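Clatura Boards > Home Life > Kitchen and Pantry
Thread: Sourdough in a cold kitchen, what finally worked for me

breadbox_dee
15 February 2026
Okay, I am so excited I had to post before the loaf was even cool. My kitchen sits at 60 degrees all winter and I have been making flat, gummy bricks every March for years. This weekend I quit following the clock in the recipe and just let the dough sit overnight on the counter, 14 hours total, with one set of folds before bed and another when I got up to let the dog out. It came up beautifully! Big open crumb, crackly crust, a little sour but not face-twisting.
My mix was 100 grams of starter, 995 grams of bread flour, and enough water to make it soft but not soupy (I know, I know, I should weigh the water too). That makes two big loaves. One is already half gone.
Anyone else baking in a cold house? What do you do?

kettle_and_crumb
Congrats!! I love a long cold rise. I do the same thing but put the bowl in the oven with just the light on, which gets me down to six hours. Try it once and compare the taste. I think you lose a bit of tang but the texture is great.

Harish Tomar
I have to disagree with the oven light. My oven runs 88 degrees with the bulb on and the door shut, and the dough went past its best twice while I was at work. Soup, both times. If you want to go that way, prop the door with a wooden spoon and check it with a thermometer first.
I'm with Dee on the slow counter rise. The flavor is worth the wait, and you can go to bed!

kettle_and_crumb
Fair, mine is an old oven with a sad little bulb. I should have said to test it first. I still think six hours beats 14 if you decide at breakfast that you want bread for dinner, though.

mossy_oven
Jumping in with a flour question. I switched from the store brand to Breridard stoneground and my dough got really slack. Same recipe, same bowl, same everything. Is that normal? I got it in the big bag so I am committed now, haha.

breadbox_dee
Mossy, how much water are you using? When I changed flours I had to hold some back and add it a splash at a time. I'd start there. Also give it half an hour to rest before the salt goes in – it made a huge difference for me.

Harish Tomar
What Dee said. And mix some of it with plain bread flour until the bag is gone. I do half and half and it makes wonderful toast.

pancake_lou
Here for the toast. I am a total beginner, my starter is nine days old and I named it Stando. Yesterday it doubled for the first time and I yelled so loud my son came running. Can I bake with it now or is that too soon?

kettle_and_crumb
Hi Lou and hi Stando! I'd wait until it doubles three days in a row. Make pancakes with the extra in the meantime, you already have the user name for it.
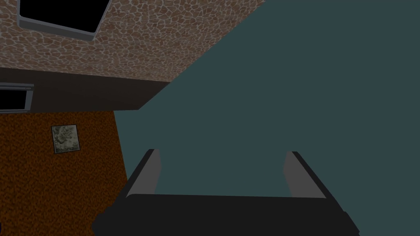 Dee's overnight method, tidied up

mossy_oven
I copied this out of the posts for my fridge door, so correct me if I got something wrong:
Feed the starter after lunch.
Mix flour, water and starter around 6 in the evening, rest half an hour, add salt.
Fold before bed.
Cover and leave on the counter.
Fold again in the morning, shape at 8, bake when it looks puffy.

breadbox_dee
That's it! Only thing I'd add is a hot lidded pot, lid on for the first 25 minutes.

Harish Tomar
I'd shape a little earlier if the house is warmer than Dee's. At 70 degrees mine is ready by 4 in the morning, and no bread is worth that. Use less starter and sleep in.

pancake_lou
Update: Stando doubled again! Two down, one to go. Flour is on the counter and I will report back with crumb details.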